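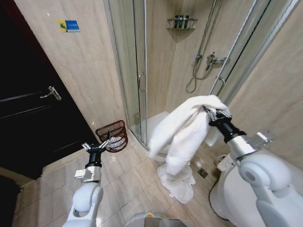
Towel task, bathroom set: right gripper holding the towel by its top, left gripper open and free.

Home | Guide | Hardware | Recording | Training | Downloads

10 January 2022
By the Gezer project writer

Section 4. Recording the towel task

By now you've got both arms homed and the Militz software talking to the robot (if not, go back to Section 3, I'll wait). This is my favorite part of the setup, because it's where our method starts to differ from the usual copy-the-human approach. We record each towel pickup as short pieces split at the moments when a gripper changes state, and the policy learns those pieces separately before they get stitched together.

Before you start

Clear the floor between the base and the shower. Run the battery check, and keep the stop button in your own hand the whole time.

CAUTION: Stay out of reach of both arms while the motors are on, including when only one arm is moving. The idle one can still get a command.

Steps

1. Drive the robot up until the shower doors fill the middle of the head camera view. Lock the base.

2. Open both grippers and press Zero in Militz. Wait for the second beep.

3. Hang the towel from the right gripper by its top and close the gripper. I grab a good thick pinch of cloth - a thin one creeps out when the arm lifts.

4. Leave the left gripper open with its fingers pointing up. This is the start pose for every recording, and the Prutach trainer will reject a file that begins any other way.

5. Press Record. Count two seconds before you touch the controllers.

6. Bring the left gripper across, take the free edge of the towel, and pull gently until the cloth opens out. Don't try to make it perfect! Slightly crooked ones are useful too.

7. Press Stop, then tag the file as good, poor or failed. Please do keep the failed ones. We train on them with a separate label.

Note: A white towel against clear glass and pale tiles is hard on the depth camera. If the cloth shows up full of holes in the preview, turn off auto exposure and set it by hand. The value we use is 800, but your lights will be different, so play with it a bit.

Note: It's fine for the bottom of the towel to bunch up on the floor. I used to restart every time it did, and I threw away a whole afternoon of perfectly usable recordings that way.

How many do you need?

Our August set has 1249 recordings, all done on the Grernar two-arm base. Splitting at the gripper changes paid off well before that, though. With 800 recordings the split version already beat the unsplit one trained on the full set, which surprised me enough that I ran it again (same result, happily). We held 29 towel placements out of training for testing, and you should set yours aside before you train anything.

CAUTION: Power down the arms before you take the towel out by hand. Cloth can hang up on the gripper fingers, and yanking it will knock the zero off. If that happens, repeat step 2.

Next up is Section 5, checking your files in Prutach.

Contact the Gezer project | Copyright 2022 Gezer | Back to top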